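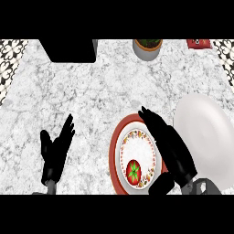 Eilidh Halliday wrote to us after the last report that the numbers were clear but she could not see from them what a cooking evening in Sulgate is really like, and whether people come back. She is right, so this time I write more about the evenings and keep the money to the end.

Sulgate Community Kitchen
Progress report, 15 June 2025

Attendance
In this period we served 1,301 meals, against a target of 1,000. Most guests now come at least twice in a month. The Moffat Street group is the strongest. It began as a lunch for older neighbours, and now their grandchildren come also and peel the vegetables. The evening group is smaller than we hoped. The last bus leaves too early for people from the Dadau estate, and we have asked the bus company for a later one. We have no answer yet.

Courses
The beginners' course ran for six weeks. We taught soup, bread, rice dishes and how to use what is left in the fridge. Leandro Mateos led the bread lessons and will lead them again in July. Two people left the course because they found work, and one moved away. The written recipes were too long for several learners. We have made them shorter, with larger letters, and this helped a lot – people now take them home and use them.

Equipment
The second-hand Lovetti oven was delivered three weeks late and the first thermostat was faulty. The seller changed it without cost. During the delay we baked in the school kitchen, and I thank the head cook for her patience.

Money
We spent 3,230 pounds of the grant, mainly on food and rent. The oven repair cost nothing, but new door seals and fitting came to 225 pounds, which was not in the budget. I ask your permission to take this from the printing line, where we have spent very little.

Next steps
We want to move the evening group to an earlier hour and try it until the autumn. We also need a new place to store dry food – the present cupboard is damp at the back. I will send the receipts separately.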